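Sorting arm coming to our packing room, what will change for the people?
Posted in Work and Workplace

Marleny Salazar
I work in a small company which makes shape puzzles for children. In April we will get one robot arm for sorting the foam pieces, the model is called Vomus. Now we are 7 persons at the sorting table and we sort up to 490 sets in one shift. The manager says nobody loses the job, but two of us will become "cell operators". The supplier sent us access to the simulation, where we must practice before the real arm comes.

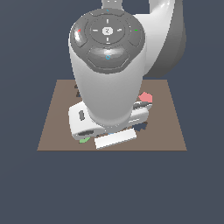

Practice program, arm over the table

My colleagues are nervous and I am also a little. Does somebody here have experience? Is the work more boring after, or better? And is it normal that they ask us to learn it in our break time?

Deisy Rengifo
We have this at Besthorpe for two years already, so I try to answer in order.

The learning must be in paid hours. Please ask for this in writing before you start. We had 2 hours every Friday, and it was enough for most people.

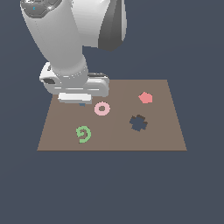

The work itself changes more than the manager tells you. Before, my hands did the sorting and my head was free, I could talk with the others. Now I decide how the pieces should be presented to the arm. If they lie apart from each other, like the green spiral and the pink ring do in the practice program, the day is calm. When they come in a pile, the arm stops and you go there to separate them. My back is better, but in the evening my head is more tired.

Ask also who is allowed to press stop. With us everybody is allowed, and this made the older colleagues much less afraid.

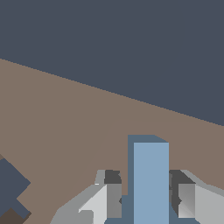
Ríos writes that in his plant only the shift leader could stop the arm in the first months, and people stood and waited for him while the boxes were filling. They complained together and then the rule was changed. He also says to check the pay grade, because the new title came without more money.

Yes, the pay grade, I forgot this. We got a small increase, but only after we made a list of our new tasks: changing the pieces, cleaning the fingers, writing down every stop.

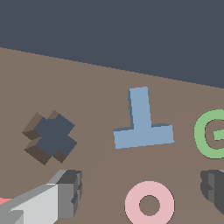

Keep such a list from the first day. I wrote 216 stops in the first month, and with this paper it was easy to show that one operator for two tables was too little.

Rirex
it's fine, you get used to it. bring good shoes, you walk more than before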